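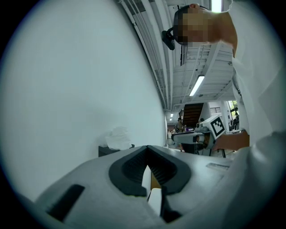

I have fallen completely in love with bell ringing, and I am going to go on about it for a while, so put the kettle on. It started in July when I went up the tower at Zirkthorpe on an open evening, mostly to get out of the drizzle, and came down an hour and a half later having signed up to learn. Before that I'd have told you that bells were rung by somebody strong pulling hard. What I hadn't expected was how much of it goes on above your head. You stand in a circle looking at the other ropes, but all the time you're thinking about the great weight up there beyond the high ceiling, turning over and coming to rest mouth upwards before it swings back. My brain felt thoroughly upside down after the first lesson!

English bells go nearly the whole way round, you see. They start pointing at the sky, and each pull sends them through a full circle and back up to the balance. Because the bell is in charge of the timing, you can't play a tune on it the way you would on a piano. So ringers long ago came up with something else, and they swap the order of the bells instead, row after row, every bell moving one place at most each time. It's called change ringing and it sounds like water running downstairs.

The tower has 8 bells (I'm told I should say "a ring of eight", so a ring of eight it is). The tenor weighs more than a small car and I haven't been allowed near it. I learn on the treble, which is the lightest and still has a mind of its own. There are two strokes to get the hang of. The backstroke is the one where you hold the tail end of the rope with your arms stretched right up, and the handstroke is the one where you catch the sally, the fat woolly striped part. Ours are red and blue. Catching it feels impossible until one evening you do it, and then you grin like a fool and miss the next one.

Lindsay Harawira teaches me, and she has the patience of a saint. For the first few weeks she took one stroke and I took the other, standing face to face, and she hardly ever raised her voice. "Long pull, let it rise, wait for it." I say that to myself in the queue at the post office now. The waiting is the hard bit - every instinct you have says to grab.

There are 98 steps up to the ringing room and I know them all personally. They're worn into little dishes in the middle, and there's a rope for a handrail, which was once a bell rope and has been spliced twice. At the top there's a door I have to duck for, then a square room with benches round the walls, a heater that ticks, and peal boards going back 200 years. I love the boards. They're painted in gold on black with the names of everyone who rang, and the same few surnames keep turning up, grandfathers and then grandsons and, from the 1920s on, daughters as well. One has a spelling mistake that somebody has tried to squeeze a letter into.

A full peal is at least 5,000 changes and takes around three hours with no stopping, no swapping and no nipping to the loo. I can't imagine it. My own proudest moment so far is ringing rounds, which just means going down the scale over and over, for four whole minutes without Lindsay having to reach for my rope. I could hear my bell in its place! Third go, it clicked, and for those few minutes I wasn't thinking about work or the boiler or anything else.

If you've ever wondered, go and ask at your nearest tower. You don't need to be strong, or musical, or good at sums, and most bands are delighted to see a new face. Wear flat shoes and a top that lets you lift your arms, and leave long scarves at home.

Next for me is plain hunt, where you work your way from the front of the row to the back and home again. I've been practising with a pencil at the kitchen table, drawing my line through columns of numbers, and I keep getting lost somewhere near fifth place. Practice is at half past seven, and I've already got my shoes by the door.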